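February 7, 2021

I bought the Stomard handheld steamer back in October, mostly out of spite. My old iron had left a brown smear on a white shirt, and I was standing in the kitchen with the shirt in one hand and a wet sponge in the other thinking there must be a better way to look decent before 8 a.m. I've now used the thing through a whole winter of sweaters, curtains and one very crumpled suit, so I think I can say something useful about it.

It cost me 45 dollars, it comes with a brush attachment, a little measuring cup and a glove I have never once worn, and the cord is long enough to get from the outlet behind my dresser to the closet door. That last bit matters more than you'd think! My sister's steamer has such a short cord that she does her blouses crouched next to the baseboard.

Heating up takes 45 seconds. The box says less, but I timed it on my phone (on a cold morning, to be fair to them). You get a green light, you squeeze the trigger, and it puffs away with a noise like somebody shushing a toddler. Cotton shirts come out nice enough for work, though if you want a knife-sharp crease down a sleeve you'll still need an iron. Linen is a fight. Wool is where it shines – two slow passes and a sweater that's been squashed in a drawer looks like it came home from the store. 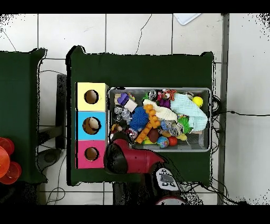 Soon-im Heo wants to know whether it spits, as hers ruined a silk scarf. I asked what water she was putting in, and she said straight from the tap, always had. Mine spits too if I tip it too far back or start squeezing before the light comes on, but held upright it behaves. I'd still keep it well away from silk until you've tried a corner, Soon-im. And hang on to the receipt.

The tank is my main gripe. It's small. I get one shirt and most of a pair of pants out of a fill, and then it's off to the sink again, where you have to line up the cap just right or it dribbles down your wrist. The cap itself is on a rubber strap that already looks a bit tired. I wrote to Stomard about a spare and got a friendly email back saying they don't sell the cap alone, only the whole tank, for 27 dollars. For a piece of plastic! I'll be tying mine on with string before I pay that.

I compared it with a Taheri I borrowed for a weekend. The Taheri is the better machine, no question: bigger tank, steadier steam, a trigger that locks so your finger gets a rest. It's also heavy, and by the time I'd finished a set of bedroom curtains my arm was wobbling like I'd been painting a ceiling. If you have a proper laundry room and you do everything in one go, get that one. I do one shirt at a time, half asleep, so light wins.

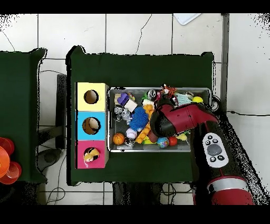
I should mention the brush attachment too, as I ignored it for months. It clips over the front and lifts the nap on anything fuzzy, and it did wonders for a corduroy jacket I'd given up on. Getting it off again is another story. You have to pinch both sides and pull, right when the head is at its hottest, so I suppose that's what the glove is for. Okay, fine, maybe I'll wear the glove.

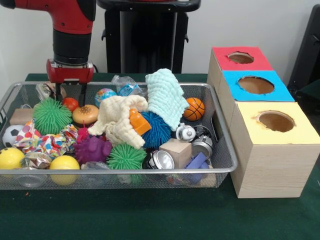 Big flat things are where people go wrong with these, I think. They try to steam a tablecloth on a hanger, it drags on the floor, and the bottom half gets more wrinkled while they work on the top. Do it on the table. A dark green cloth like the one under that tray of toys will show every fold line it ever had, so lay it out, let the sides drop, and work along the hanging parts with your free hand pulling down gently. For the top I go back to the iron on low, over a towel. Steaming straight down at a tabletop is asking for a puddle, and if there's a varnish underneath you care about, you'll be sorry.

Cleaning is easy enough. Once a month I fill it with half vinegar and half water, run it into the bathtub till it's empty, then do the same with plain water. Your bathroom will smell like pickles for an hour. Our water is hard as nails here and so far I've had no white flakes on dark clothes, which was the thing that killed my last steamer (a Hukel, may it rest).
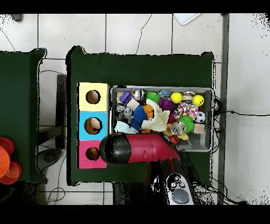 It doesn't stand up well, though. The base is narrow and slightly rounded, and I've knocked it over more than once reaching for a hanger. It shuts itself off after 5 minutes, so nothing got scorched, but it did leak onto the dresser. Now it lives on an old saucer.

So, 4 stars out of 5 from me. I'd knock off another half for the price of that tank, but my shirts look good and the iron has moved to the top shelf of the closet, behind the suitcases.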